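Thread on drying laundry indoors in a room that also has to work as an office. Mostly notes on airflow, spacing and order of operations. No product links. 1/

Setup: one room, hard floor, one folding metal rack, one round basket, desk and chair at the other end. No balcony, no dryer, and a shared washer downstairs that spins at a setting I can't change. Everything below assumes that. 2/

The figure that matters most is how much water the load still holds when it reaches the rack. I weigh the basket empty, then full, then full again when everything is dry. A normal load of shirts and towels gives up a bit over two kilos of water. All of that goes into the room air and has to leave by the window. 3/

If you can run a second spin, run it. It costs a few minutes of machine time and takes off water that would otherwise need hours. On our washer the second spin removed roughly 300 grams from a mixed load. Towels account for most of the difference. 4/

Rack position. I had mine flat against the wall for years. Moving it out by a hand's width shortened drying more than anything else I tried, including the fan. The side facing the wall was simply not drying. 5/

Check by touch. Feel the back of the cloth, low down, where it hangs closest to the wall. If that part is cold and the front isn't, the rack is too close. 6/

Spacing on the bars. The usual advice is to leave a gap between items. What helps more is leaving a gap between the two halves of the same item. A towel folded over one bar is two wet layers touching. Over two bars, with a bar's width between the halves, it dries like a single layer. 7/

This halves the capacity of the rack. I accept that for towels and nothing else. 8/

Kitchen cloths: I stagger them by height. One on the upper rail, next one on a middle bar, next one low. They are small enough that the low positions work, and it keeps the long top bars free for things with sleeves. 9/

Low positions are slower. The air near the floor is cooler and moves less. Thin cotton doesn't care. Denim does, and should never go there. 10/

I ran the same type of cloth on high, middle and low positions for one week in May, window tilted, no fan. High dried first every time. Low was last every time, by between one and two hours. Not a large sample, but consistent enough that I stopped testing. 11/

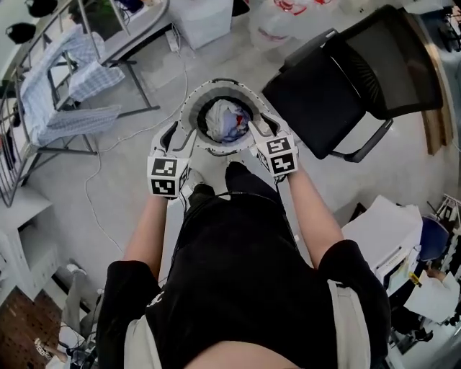
The basket goes on open floor, with room to stand over it. I used to sort on the chair. The seat holds four shirts and then they slide off, and a damp seat cushion takes longer to dry than the shirts do. 12/

Round baskets are worse than rectangular ones for folded laundry and better for everything else. You can reach in from any side and turn the bundle without catching a corner. Since I fold on the desk and carry the stacks to the closet by hand, the shape costs me nothing. 13/

Get a basket with holes or slots if damp laundry will sit in it for more than the walk upstairs. Solid sides are fine for dry laundry. Mine is an Arnari, the middle size. The rim is comfortable and the handles are not. There is a larger one, but full of wet towels I would not want to carry it. 14/

Don't compress the load. Anything packed tight while still slightly damp will have a smell by the next morning, and it will be in the center, where you don't notice it until you unpack. 15/

Sort order when emptying the basket: large items out first, onto the desk. Then shirts. Then the small stuff, which has always migrated to the bottom. Pairing socks from the bottom of an almost empty basket is quick. Pairing them from the top of a full one is not. 16/

Inside-out items get turned at this point and not before. If you turn them wet you are turning them against friction. Exception: anything with pockets should be dried with the pockets out. 17/

Fan. Small, cheap, lowest setting, pointed along the bars so the air passes between the items. Pointing it straight at the front of the rack dries the first row and pushes the rest together. I have a Vamus desk fan from the office supply place. Any fan will do. 18/

Cables. If you run a fan or a dehumidifier near the rack you will end up with a power strip on the floor. Put it where nothing can drip on it, and never directly under a bar. Also keep the cable out of the line between the basket and the rack, because you will be walking that line looking at a shirt. 19/

A strip mounted on the wall would be better. I know. 20/

Window. Tilted all day is the common habit and it is not very effective in cold weather. Fully open for five to ten minutes, then closed, then again a couple of hours later. The humidity meter shows it clearly: a sharp drop, then a slow climb while the laundry gives off more water. 21/

My threshold is 60 percent relative humidity. Over that I open up, whatever the temperature outside. On rainy summer days this doesn't work well, as the outside air has little capacity left. Those are the days for the dehumidifier. 22/

The dehumidifier is an Oberholzer, bought used for 39 dollars. It is loud enough that I don't run it during calls. With the door closed it dries a full rack overnight. With the door open it spends the night drying the hallway. 23/

Houseplants near the rack: no measurable effect in either direction. I was told the damp air would be good for them. They look the same as the ones in the kitchen. 24/

Rugs: keep wet laundry off them and keep the rack feet off them. A folding rack on a rug leans a few degrees, the items creep toward the low side and you are back to layers touching. Hard floor only. 25/

Rack hardware. Mine is plain tubular metal. The coating goes first at the hinges, then you get rust marks on anything light that hangs there. I wrapped the hinge area in tape on the inside of the joint. Ugly, but no marks since. 26/

I tried a Murkell rack with plastic-coated wire before that. Lighter, folds flatter, and the wires bend under jeans. Once bent, every hanging item slides to the middle of the wire. I gave it away after 13 months. 27/

Folding. Fold the same day. A load that spends the night in the basket comes out creased, and then you are either ironing or pretending. I set a 30 minute timer when the last item comes off the rack. Usually the folding takes half of that. 28/

Checkered kitchen cloths have one real advantage, which is that the pattern gives you fold lines. Plain ones come out crooked unless you line up the corners. Small thing, but I fold a lot of them. 29/

Red items. I wash anything red separately twice, then it goes in with the rest. So far this has held, including with white cotton. I would not extend that to dark denim, which bleeds for much longer than people expect. 30/

Sequence, for anyone who wants only that part: second spin, shake each item out hard, long things on top, small cloths below, towels over two bars, fan along the bars, window in bursts, check the low corners by hand, basket, desk, closet. 31/

Typical result in my room with the heating on: shirts six hours, kitchen cloths five, towels twelve to fourteen. Without heating, add half again. 32/

Replying here to a question about scented dryer sheets on the rack. I tried it once. The sheet smelled, the laundry did not. 33/

And one about hanging shirts on hangers from the top bar. Works well, dries faster than draping, but the rack gets top-heavy if all of them are on one side. Alternate sides and put something wet and heavy low down to balance it. 34/

Will add numbers for the summer months when I have them. The spreadsheet is a mess and I am not posting it until the columns have units. 35/35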